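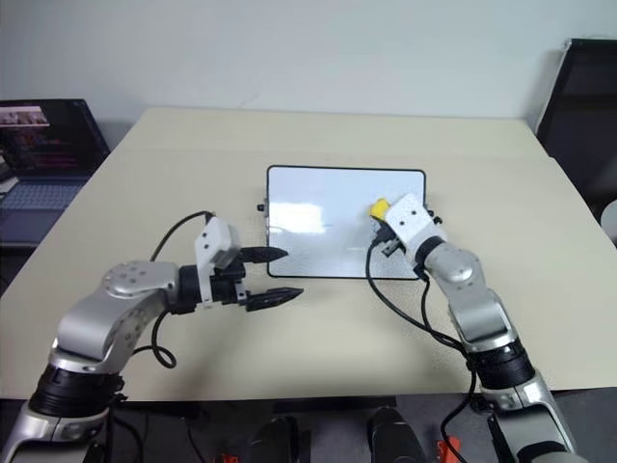

Lollton Bench Set: Data Card and Buying Notes

Welcome, and thanks for opening this before the data folder. Half of this file is a plain data card for the Lollton set, which covers whiteboard and tabletop tasks done with two arms. The other half is what we spent, what we would spend again, and what we wish we had put in the first budget. So many people wrote to us asking about the second half that it seemed kinder to write it down once and keep it in the same place as the files.

What is in the set

500 episodes, recorded on one bench with two arms and a two-finger gripper on each. The tasks are wiping a small whiteboard, turning it around, moving it across the table, and drawing a short line with a marker. Every episode has a folder with the video, the joint readings for both arms, the gripper opening, and a short note typed by whoever was running the session. The notes are uneven. Natanael Falcão writes a paragraph, and I tend to write "fine" (sorry).

Episodes marked "retry" in the notes are ones where the first grasp missed and the operator went back for it. We left them in. If you only want clean first tries, filter on that word and you will lose 30 episodes.

Folder names

episodes/ has the recordings
notes/ has the typed notes, same numbering
budget/ has the spreadsheet described further down
fixtures/ has drawings for the table clamps

How the money was planned

Our first plan was written on a Saturday by me and Châu Phan, and it had three lines in it: arms, grippers, computer. We were very pleased with it! Then the quotes came in from Zendeck and from Firkura, and we learned how much lives between those three lines. Mounting plates, power supplies, a stop button for each arm, cable long enough to reach when an arm is stretched all the way out, shipping on crates that need a lift gate. Please put these in from day one, even as guesses, so that the person signing off sees a total that won't jump later.

The Zendeck quote was lower on paper and left out installation. Firkura's had a day of setup and a spare pair of fingers folded in. We went with Firkura for the arms and bought the bench itself from Camargo, who make nothing for robots at all but do sell a table that stays put when you lean on it. If your building already owns a heavy table, try it first and save the money.

Lead time matters as much as price. We were told 6 weeks and waited 8, with the room already booked and the students already on the calendar. For the second round we ordered in February and didn't book anybody until the crates were in the hallway.

Small things that belong in the budget

Gripper fingers. They wear at the tips, faster than you would think when the task is pressing on a hard board. Price a replacement pair when you price the gripper.

Cable loops. Each arm needs slack, and the slack needs somewhere to go. We bought the short cables first and then bought them all over again.

Whiteboards, markers and erasers. They cost next to nothing, but buy extras of the same model at the start – shops change their stock, and a board with a different finish will look different in your recordings.

Lighting. Glossy boards throw back whatever hangs over them. We kept our ceiling lights as they were, so expect glare in some of the video. A soft panel light is on the list for next year.

Operator time. This was the biggest line by the end and it wasn't in the first plan at all. Count setup and cleanup as paid hours.

Known limits

One room, one bench, one pair of arms. The force readings are not calibrated between left and right, so please don't compare the two sides. The budget sheet leaves out our rent and the university discount, and your numbers will differ on both.

Questions

Châu looks after the recordings and Natanael looks after the budget sheet. If you build something similar, we would love to see your own list of costs, above all the lines you forgot. Open an issue and attach it there, and we will add it to the budget folder with your name on it.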